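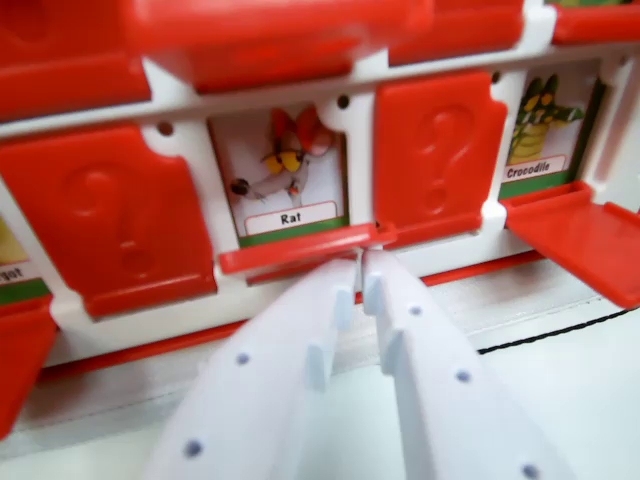 Quinlan, 24 September 2025

Community Help > Family & Home > Games and Rainy Days

Guessing game for kids who are too far apart in age?

Posted by Anum Gondal

Hi all, I have two kids, one just started kindergarten and the other is in sixth grade, and I'm trying to get them to play something together after dinner without it ending in tears. We have one of those guessing games with the little flip doors, the animal kind, and my little one adores it. The problem is her brother wins in a few turns every single time. He asks stuff like "is it a reptile" and she doesn't really know what a reptile is, so she just guesses the crocodile over and over because it's her favorite (and then she's crushed when it isn't the crocodile).

I don't want to tell him to lose on purpose, he's terrible at faking it and she can tell. Are there house rules that even things up? Or should I give up and find another game? We tried a memory match game last December and that was the opposite problem, she destroyed him!

Mikkel Steinarsdóttir

Oh, I love this one, we went through the same thing with my nephews. What worked for us was putting the little one on a team with a grown-up, but the grown-up is only allowed to explain words, never suggest a question. So if big brother asks about reptiles you can whisper what a reptile is and she takes it from there. She'll pick up the words faster than you think.

The other thing we did was give the older one a rule of his own. He could only ask about what the animal does or where it lives, no colors and no body parts. "Does it sleep in the day" is a much harder question than "does it have a tail," and they'd get into these big arguments about whether a bear counts as a swimmer. Half the fun, if you ask me. If you do that, agree ahead of time on who settles the arguments, or you'll be looking up bears until bedtime.

And let her get 3 questions before he gets his first one. Try it for a week and take one away if she starts winning too much.

Skurnlow

just play best of 6 and let her go first. or get a different game, mine liked go fish

pustadus_mom

My daughter was a favorite-guesser too (hers was the owl). We let each kid have one free guess per game that doesn't count against them. She'd blow it on the owl right away, get it out of her system, and then play for real. No tears over it after that. I'd hang on to the game, the gap gets smaller every year.

Comments

Daluvus: The no body parts rule is so good, stealing it for our cabin weekend.

Anum Gondal: Tried the free guess tonight and it WAS the crocodile. She ran around the whole house. Her brother wants a rematch tomorrow with the whispering rule, so thank you both!

tessie44: does a bear count as a swimmer though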